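O preço da garra é a parte fácil

Osvaldo Serra
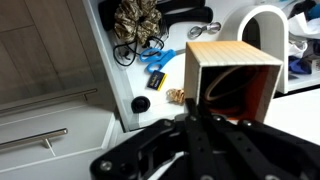

Garra de dedos paralelos junto a uma caixa aberta, com a gaveta ao fundo.

A proposta da Fuveo para a Patdale orça o braço e a garra e remete o resto para «diversos». É um erro de planeamento. Dedos, cabos e parafusos são consumíveis e pedem rubrica própria, com stock para 3 meses. Gavetas com tesouras, elásticos e cabos enrolados exigem mais de 100 horas de ensaio, que também custam dinheiro. Eu adiaria o segundo braço para dezembro e compraria já 5 pares de dedos. Noemi Cirillo discorda e prefere negociar o conjunto.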